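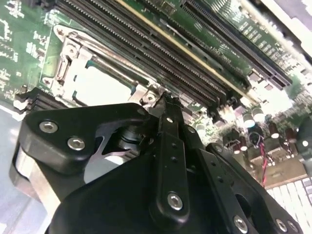

Memory slots and processor socket, with the white cover still in place on the socket.

Bench Checklist for Opened Desktop Computers and Loose Boards
With reviewer's comments
Trevuvham hardware room
Checked by: Anouk Verbeke
Comments by: Mohcine Younis

Hello everyone, and thank you for your patience while I got this typed up. Anouk went round with the list and I have added my remarks underneath wherever I had something to say, which, as those of you who know me will expect, was nearly everywhere. Please read the whole list once, even if you have been opening computers for years. Marks are OK, Watch (fine for now, look again next time) and Fix.

Part 1. Before the cover comes off

1.1 Power cord out of the wall and out of the computer. OK
Comment: Both ends, please. I like to see the cord coiled on the shelf where I can put my hand on it.

1.2 Power button held down for 7 seconds after unplugging. OK
Comment: The old sheet said "a few seconds" and we all had our own idea of how long that was. Now it is written down.

1.3 Wrist strap on and clipped to bare metal on the case. Watch
Comment: The clip on the Busto strap is getting weak – it holds, but it slides if you lean over. I have asked for a new one. Until it comes, use the Vaněk strap, even though the cord is shorter and you will have to stand a little closer than you may like.

1.4 Sleeves rolled, rings and bracelets off, lanyards tucked in. OK

Part 2. Loose motherboards

2.1 Board handled by its edges only. OK
Comment: I know it is tempting to pick one up by whatever sticks out the furthest. Please don't. Two flat hands, like carrying a tray of cookies to a neighbor.

2.2 Cover kept on any socket that has no processor in it. OK
Comment: I was so glad to see the white cover sitting where it should. The contacts under there are very fine and a bent one is nearly impossible to straighten with the tools we have. If a cover goes missing, tell Anouk the same day and she will find you another from the Cemness box.

2.3 Socket lever moved gently and never forced. OK
Comment: It is supposed to feel a bit stiff. If it feels very stiff, stop and ask someone to look with you.

2.4 Memory slots free of dust and crumbs. Watch
Comment: Shine a flashlight down the length of each slot before you put anything in it. Use the soft brush, short strokes, and work toward the end of the slot. Canned air is all right too if you hold the can upright.

Part 3. The open tower

3.1 Tower laid on its side, open side up, steady on the slatted platform. OK
Comment: Give it a small push at each corner before you start. If it rocks, lift it and set it down again.

3.2 Nothing small left on the slats. Watch
Comment: Screws love the gaps. The magnetic dish is there for a reason and it is a perfectly nice dish, so do use it.

3.3 Processor seated and the metal bracket closed over it. OK
Comment: Look at it from straight above and then again from low down at the side. A bracket that is sitting a hair high can fool you from one direction.

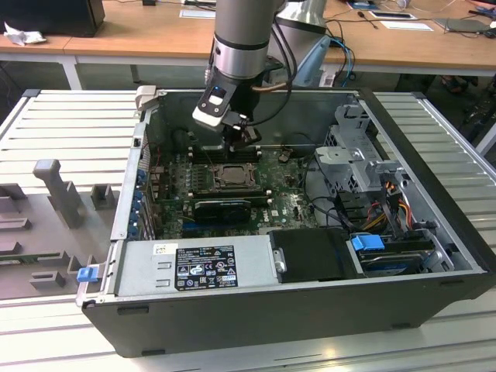

3.4 Graphics card level in its slot. OK
Comment: Look along the edge of the card from the back panel. If one end is higher than the other, take it out and start over, as pressing on the high end is how slots get cracked.

3.5 Power wires kept away from fans and sharp metal. Watch
Comment: The red, yellow and black bundle by the drive cage needs a little thought every time. The cage has plenty of edges and holes, and wires that rub on one for long enough will wear through. Tuck the bundle to the side before the cover goes back on, and don't pull it tight.

3.6 Data cables pushed fully home at both ends. OK
Comment: A light press with a fingertip is enough. Please don't tug on them to test.

3.7 Drive held firmly in its bay by the blue plastic piece. OK
Comment: Blue is a great help in these Dell machines, where so many of the parts you are meant to handle have been given that color. I still remember the gray ones I learned on, hunting for a latch with a flashlight in my teeth!

3.8 Power supply label readable. OK
Comment: Never open the power supply itself, for any reason. It goes back to Vaněk whole. 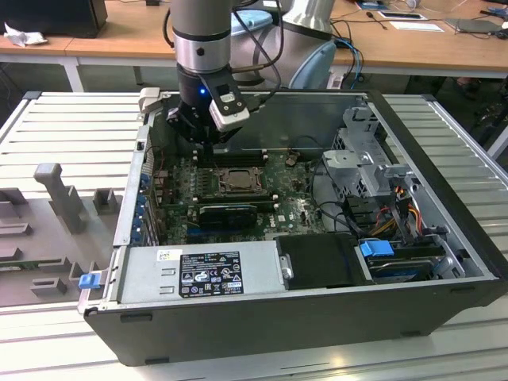

Trevuvham, 2018-01-31

Anouk and I sat down together after the round and agreed on the follow-up list. She is the one to see about parts, and I am the one to see about everything else, including this list if you think something in it is wrong.

Fix: none this time, and I am very pleased about that.

Watch: strap clip (1.3), dust in memory slots (2.4), screws on the platform (3.2), wire bundle at the cage (3.5).

Supplies: we have some 3,000 case screws in the drawers, so there is no need to save stripped ones. Throw them away, please. We are down to 3 soft brushes and Anouk has put more on the order.

One change for the next round: item 3.5 will be split in two, with one line for the power wires and another for the data cables, as several of you asked. The new sheet will be on the clipboard in March. Until then, write anything extra in the margin and put your initials next to it so I can come and find you.

Signed: A. Verbeke, M. Younis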